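Olletico: a small word list for old computer parts

Hello, and thanks for stopping by! Olletico is a plain glossary of the words people use when they talk about desktop computers, collected by Lina Nseir and Elias Najjar over a couple of long winters. It started as a sheet taped inside a cupboard door and then it just kept growing.

What's in it

The main file, terms.csv, has 300 entries, one per line. Each has the term, a short meaning in everyday words, and (where we could manage it) a sentence showing how somebody might say it out loud. A second file, nicknames.csv, holds 15 shop-floor nicknames that Elias insisted on keeping, and I'm glad he did.

How to use it

Open either file in any spreadsheet program. The text is UTF-8 and the separator is a semicolon, so please check that setting first if everything lands in one column. The Hakim reader script sorts entries by length, which is handy for flash cards.

Known gaps

Almost 20 entries still have no sample sentence. Words about sound cards are thin, and "header" has 2 meanings that we haven't split apart yet. Spelling is American throughout, apart from the nicknames, which are spelled however they came to us.

Last updated Monday, June 8, 2020. Corrections are very welcome, so send them to Lina and she'll fold them into the next version, named Priker.

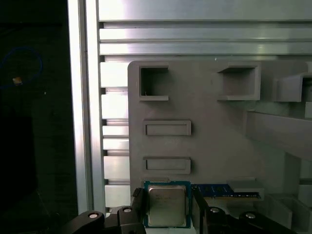
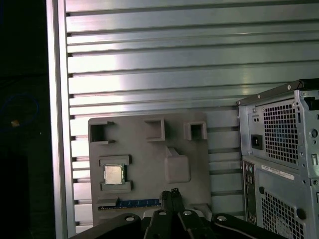
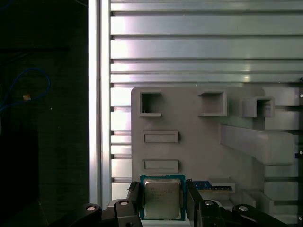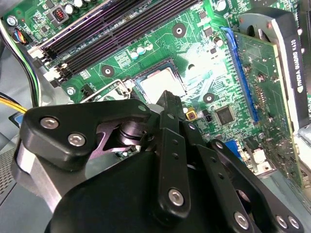
Entries to go with these: slot (first picture), board (second), heat spreader (third), motherboard (fourth).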